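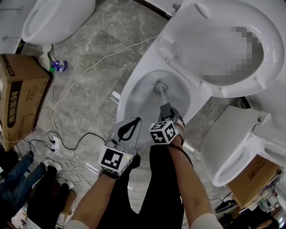 Toilet with seat and lid raised, Navstead.

Visit report: Navstead water reuse plant and guest block
Jul 11, 2025

The Navstead site treats wastewater from its own guest block and returns part of it for toilet flushing and irrigation. The visit began in the plant room, which is reached from the loading yard by an outside stair.

Incoming flow passes a rotary screen supplied by Amano and enters a buffer tank. From there it is pumped to 2 membrane trains, one duty and one standby. The operators swap them every week. Air scour was running on the duty train during the visit, and conversation at that end of the room was difficult.

Permeate goes through a UV unit and a small chlorine dose before storage. The storage tank holds 1,995 gallons. Recorded daily demand for flushing was 1,211 gallons on the sheet posted by the door, with irrigation metered separately. A potable top-up enters through an air gap and opens on low level.

The control panel is by Nitden. Alarm text is clear, but the trend screens show only 3 days of data, and older records have to be exported by hand. Turbidity and residual chlorine are logged continuously. Color is checked by eye against a reference strip.

In the guest block, reclaimed lines are purple and labeled at every valve. Access panels are screwed shut. The fill valves are a Famar type with a removable inlet strainer, cleaned each November. One riser had no isolation valve on the second floor, and the site plans to add one during the next shutdown.

Sludge is hauled off site. The hauling contract was not available to view.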